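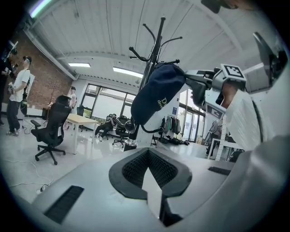 Navy cap and black coat rack, taken from the gripper's own camera.

Tundik gripper, unit 3: setup and care

This file covers one hand-held gripper, unit 3, and the station it is used at. Unit 3 has its own jaw spring and its own calibration file. Do not copy settings from the other units. Recordings made with it are released as Celine and have their own README.

Contents

calib/ lens and marker calibration for unit 3
scripts/ check_markers, check_width, offload
log/ service log, plain text, newest entry first

Before a session

Wipe the lens with a dry microfiber cloth. The lens is wide and picks up fingerprints near the rim, where they are easy to miss on the preview.

Look at the marker cube on the finger. All visible faces should be flat, with no lifted corners. Check the smaller marker below it too. If either one is scratched, replace it before recording.

Run check_markers with the jaw open, then closed. Both markers should be found in at least 200 frames in a row. If the count drops only when the jaw is closed, the finger is probably twisted on its mount. Loosen the two screws, square it up and tighten again.

Run check_width last. It asks for full open, full closed, and the 16 mm gauge block. An error over 3 percent means the calibration has to be redone.

Soft items

Caps, scarves and gloves are harder on the fingers than boxes. Grip a cap by the brim. The crown folds and slides, and the fabric can cover the marker. For the hanging tasks, bring the item in above the hook and open the jaw slowly. Hitting a hook with the finger is the most common way the mount gets bent.

Keep cables on the floor away from the base of the rack. Coil the slack before starting.

Cleaning and parts

Finger pads: replace after 900 grasps or when the surface looks shiny. We use the Treloar soft pads. The harder ones let fabric slip.

Jaw slide: one drop of light oil per month. Wipe off the extra or it will collect lint.

Body: damp cloth only. Do not use alcohol on the markers, it lifts the ink.

Known problems

- Daylight from the large window can wash out the marker cube when the gripper faces it. Lock exposure in the Zernine app before the first take.
- The jaw sticks slightly near full open. Cleaning helped for a few weeks in September, then it came back.
- offload stops without an error if the card is full. Check the file count by hand.

Write any repair in log/ the same day, including the part and which calibration was run afterward.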